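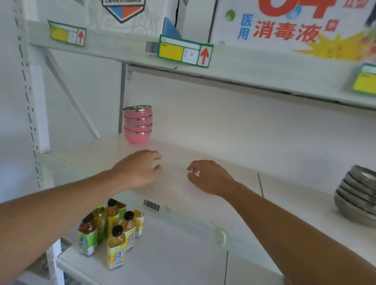
Pink bowls, middle shelf, back left. Steel to the right, drinks downstairs.

I have been rearranging the same white metal shelving unit since September, and I would like credit for it, though I understand there is no authority that gives out the credit.

The unit came from Prestunico, flat in a box, with a sheet of instructions that showed a smiling man assembling it alone. It took me an evening and a butter knife. It was supposed to hold books. Then we moved to the apartment on Cerkcombe, where the kitchen has two cabinets, one of which contains a pipe, and the books went to live under the bed.

So now it holds dishes. Dishes on open shelves look wonderful in magazines, where people own six things and all of them are beige. I own pink bowls with a silver metal rim. I bought them at Khoury, the housewares place next to the dry cleaner, on a day when I had gone in for a sink strainer. I still don't have a sink strainer.

I'm very fond of the pink bowls. They nest properly, the rims line up like little rings down the side, and they are exactly the right size for noodles, cereal, and the last of the ice cream when it no longer seems worth keeping the carton. There are four of them in the stack. They have lived on the top shelf (too high, I had to get the stool), the bottom shelf (too low, I had to get down on the floor, and then I had to get up), and for one bad week on top of the fridge.

The middle shelf is the good shelf. Everybody wants the middle shelf. Until last weekend it belonged to the slow cooker, which I use when it snows and which takes up the room of a small dog. The slow cooker is now in the hall closet with the ironing board, and the two of them can talk about what they used to do.

With it gone there's a whole pale stretch of shelf in front of the bowls with nothing on it. I keep wanting to put something there. A plant, a napkin holder, a little dish for keys. My friend Raed Sfeir, whose own kitchen looks like an operating room, told me to leave it empty for nine days and see whether I missed anything. I asked why nine. He said ten sounded made up.

The steel went to the right, on a lower section. I call them plates, my mother calls them bowls, and they are shallow enough that we can both go on believing it. They're dull and gray and a bit scratched and they will outlive me. I eat most of my lunches off them. When guests come I use something else, and then the guests find these and ask why they didn't get one.

Then there are the drinks. I buy bottled tea the way other people buy lottery tickets. The market on the corner gets in bottles with green labels and bottles with yellow labels, and since I can't read Chinese I choose by color and mood. Green is for weekdays. They used to be in the fridge door until the fridge door started making a noise, so the spares stand together on the bottom shelf and get promoted to the fridge one at a time. The yellow ones always end up at the front. I put the green ones in front on purpose once and by dinner I'd moved them back.

I did briefly look at organizers. There's a thing called the Skitusance, a set of wire risers that turns one shelf into two shorter shelves, neither of which fits a bottle. It has a lot of happy reviews from people who I assume store only saucers. I had it in my cart for five days and then bought more tea.

Still to be dealt with: the mugs, the lids that fit nothing, and a gravy boat I inherited and can't be seen to get rid of. They're in a box by the door. Raed says the box counts as a shelf if I leave it there long enough.

Day three on the empty space. I put my hand on it every time I walk past.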